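Soddale, 12th January

Physicists at the Marín Institute have measured how long a certain excited state of the tin nucleus sticks around before giving up its energy. The answer is longer than theory allowed, and theory has been asked to explain itself.

The team fired ions at a thin foil for 284 hours and recorded the gamma rays that came out, using a detector called Arby. The lifetime they found is some 40 percent above the accepted value, which had stood since a rather hurried measurement made with Arby's predecessor, Ultby. 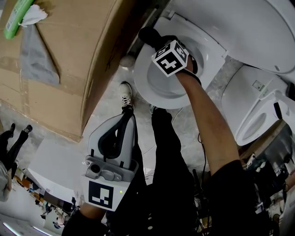
Nuria Carrasco thinks the old number deserves a little sympathy, given that Ultby had only 6 working crystals and a habit of switching itself off at lunch. Even so, she says, "we checked our own result 3 times before showing it to anyone who might laugh."

The long lifetime suggests that the protons and neutrons in this state move together less than the standard models assume. Two of those models can be adjusted to fit. The third can be adjusted to fit anything, as its authors cheerfully admit.

A second run, with a thicker foil, begins in June.

Press contact: Esperanza Cifuentes, Marín Institute, Soddale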